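4.2 Setting up the Prakby shelf scale

The scale is shipped with the transport lock engaged. Do not place any load on the platform until step 3 is complete.

1. Set the base on a firm, level surface. Keep it at least 15 cm from walls and air vents.
2. Turn the four feet until the bubble sits inside the ring.
3. Slide the transport lock on the underside to OPEN. A click is heard.
4. Connect the power adapter. The display runs a segment test and then shows 0 g.
5. Let the scale warm up for 29 minutes before the first calibration.

Note: Units with the Irner battery pack skip the segment test when started on battery power.

4.3 Calibration

1. Clear the platform and press ZERO.
2. Hold CAL until the display shows 1000.
3. Place the 1000 g weight in the center of the platform. Handle it with the cloth supplied.
4. Wait for the display to stop flashing, then remove the weight.
5. If Err 19 appears, check the feet and repeat from step 1.

CAUTION: Do not press CAL with goods on the platform. The stored value is overwritten and cannot be recovered.

4.4 Weighing small parts in a tray

1. Place the empty tray on the platform and press TARE.
2. Add the parts. Keep them inside the rim of the tray.
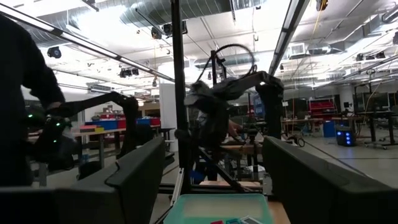
3. Read the net weight when the stable mark is lit.
4. Press TARE again before adding a second kind of part.

Note: Removing the tray after TARE gives a negative reading. Press ZERO to clear it.

For label printing, see section 5.

Revised 3 September 2018, T. Karam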